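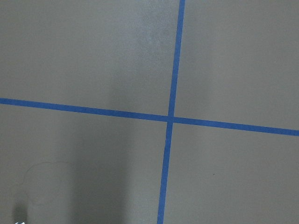
Passo a passo para montar a demo do dia aberto. Escrito à pressa, corrijo depois. Serve para a bancada Kitavberg com o braço pequeno e a câmara no pulso; para a do Rurkside há outra página.

## Antes de tudo

- Limpar o tampo com pano seco. Nada de álcool, deixa brilho e a câmara queixa-se.
- Fita azul de pintor, a estreita. Duas tiras, em cruz, de uma ponta à outra da zona de trabalho.
- Não precisa de esquadro. Se ficar um bocado torta paciência, a calibração apanha o ângulo. O que conta é a fita bem colada, sem bolhas.
- Apagar o candeeiro da bancada, ficar só com a luz do tecto.

## Calibrar

1. Ligar o controlador, esperar pelo bip. Dois bips = repetir.
2. Abrir o Skudeo, perfil `dia_aberto`. O perfil `teste` não, tem a velocidade toda mexida.
3. Levar o braço à posição de espera e baixar até a cruz aparecer inteira na câmara.
4. Marcar o cruzamento com o rato. Um clique só. Se as tiras não baterem certo no meio, clicar no centro da horizontal.
5. Guardar. A sério, guardar. Em junho perdemos a calibração com gente já à porta.

Sombra do braço em cima da fita: normal. Se o Skudeo não encontrar a linha, subir a exposição até 128 e tentar outra vez. Acima disso o cinzento fica queimado e perde-se o contraste com o azul.

## A demo em si

Cada volta dura 43 segundos. Guião:

- O braço segue a tira horizontal, pára no cruzamento.
- Segue a vertical, volta ao centro.
- Alguém do público escolhe um quadrante e pousa lá um cubo Kaewkla. Mão fora!! Só depois é que se carrega em continuar.
- O braço pega no cubo e larga-o no quadrante oposto.

Velocidade a 20 %, não mais. Parece lento mas os miúdos encostam-se à bancada e assim dá tempo de chegar ao botão vermelho. O botão fica sempre do lado de quem apresenta, nunca do lado do público.

Grupos pequenos, que atrás não se vê nada. Quem quiser ver a imagem da câmara fica junto ao monitor.

## Se correr mal

**Larga o cubo fora do sítio.** Quase sempre é a fita que levantou numa ponta e alguém a voltou a colar mais ao lado. Refazer os passos 3 a 5.

**Não pega no cubo.** Ver se está encostado à fita. Afastar uns dedos e repetir a volta.

**Pára a meio com aviso amarelo.** Carregar em `retomar`, esperar. Se for vermelho, desligar, contar até dez, ligar. Vai pedir calibração outra vez, e entretanto vai-se conversando com as pessoas.

**Detecta um cubo que não existe.** Lixo ou risco no tampo. Pano. Se o risco não sair, subir o tamanho mínimo do objecto no menu de detecção.

## No fim

Braço na posição de descanso, garra aberta. Cubos contados para dentro da caixa. A fita pode ficar de um dia para o outro, mas não mais de 2 dias seguidos, que depois a cola agarra e é um castigo para tirar. Exportar o registo do Skudeo para a pasta partlhada antes de desligar o portátil.

Falta aqui a parte do monitor grande, o cabo bom ainda está no Rurkside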